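**Squeak from the garage door opener, worse in the mornings. Grease or replace?**

So we moved into a house with a Kalley opener that has to be 18 years old, and every morning when I leave for work it makes this awful chirping noise on the way up. Going down it's fine! I've sprayed the chain, the rollers and the hinges (twice, my driveway smells like a machine shop) and it still chirps. My brother-in-law says the gear inside is shot and I should just buy a new unit. I'd rather not spend the money in December if I can help it. Has anyone fixed one of these?

## Answer 1 (accepted)

I had the same chirp on mine for most of a winter. Before you open anything, pull the red cord and lift the door by hand. If it's heavy or it squeaks while you lift, the opener is fine and your door is the problem – usually the springs or a dry bearing plate. Don't mess with the springs yourself, please. I paid a guy from Brovach $166 to do mine and slept well.

If the door glides up quietly, then yeah, I'd look at the gear. Unplug the unit, take off the cover and check for plastic shavings underneath. A Prander kit was what I used, and it came with the gear, the shaft and a little tube of grease. Took me an evening, mostly looking for a 9 mm socket.

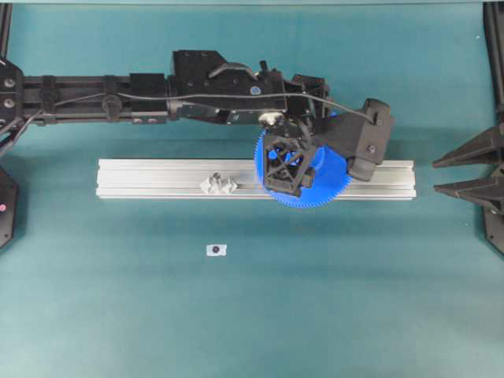 ## Answer 2

Agree with checking the door first. Also what did you spray on it?? If it was the regular stuff in the blue can, that strips the grease off and you're worse than when you started. Get white lithium for the chain and wipe off the extra. Mine goes quiet for months after that.

## Answer 3

just replace it. I got a Shirima with the belt drive and you can't even hear it from the bedroom. had my old one for more than 2,000 mornings and don't miss it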